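Nenham Tenants' Forum > Kitchens and Repairs > Worktop replacement programme

Kutgate_Office
Residents are reminded that the consultation on replacement worktops closes at the end of September 2022. The programme covers 228 flats. Two finishes are offered, white and dark grey.

stasiv_row
I should like it recorded that white was not requested by residents of Stasiv Row. It stains readily, and tea marks in particular are difficult to remove.

Flat169
With respect, I must disagree. We have had a white worktop since April and ordinary washing-up liquid has been sufficient. The grey shows every crumb and water spot.

stasiv_row
One household's experience is not a survey. Will the Office confirm whether the Stumo sample was tested with hot pans?

Kutgate_Office
The supplier advises that pans should be placed on a stand in all cases. This applies equally to both finishes.

Flat169

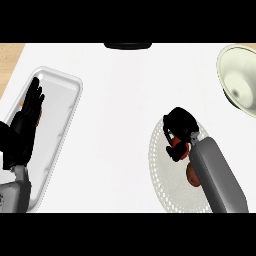 White worktop with silver metal tray.

old_laundry
Thank you. It is brighter than I had expected. I remain in favour of grey.

stasiv_row
My objection stands. I shall submit it in writing.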